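Frequently asked questions: shared tables and the garden room

How do I reserve a table?
Write to Milagros Ledesma at the Tomoana office, or put your name on the sheet by the door. The garden room has 7 tables and we can seat 30 persons.

May I bring my own food and drinks?
Yes, you are welcome to do so. Cold food is the easiest, as we do not have a stove in the room. Please keep bottles and sauces closed when you are not using them.

Where do I put my wrappers and used napkins?
Please collect them in one bowl during the meal and empty it in the bin before you leave. Small wrappers fly away very quickly when the garden door is open.
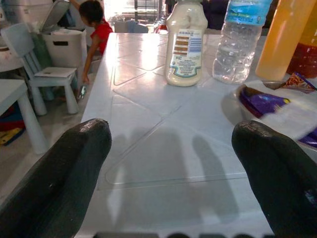 How should I clean the table after eating?
Use a soft cloth with warm water and a little dish soap. On tables with a molded pattern, wipe along the raised lines first and then across them, so that crumbs do not stay in the corners. Please do not use scouring powder, it makes white plastic dull.

What if mayonnaise or juice is spilled?
Take it up with a paper towel immediately, then wash the place. Dried juice needs a wet cloth on it for some minutes.

Can I leave my bottles in the refrigerator?
Only until the same evening. Write your name on them. What is left there overnight will be thrown away by Felicja Wieczorek, who opens the room in the morning.

Is there a fee?
Residents do not pay. Guests from outside pay a deposit of 60, and it is given back when the table is clean.

Last changed: 7 May 2021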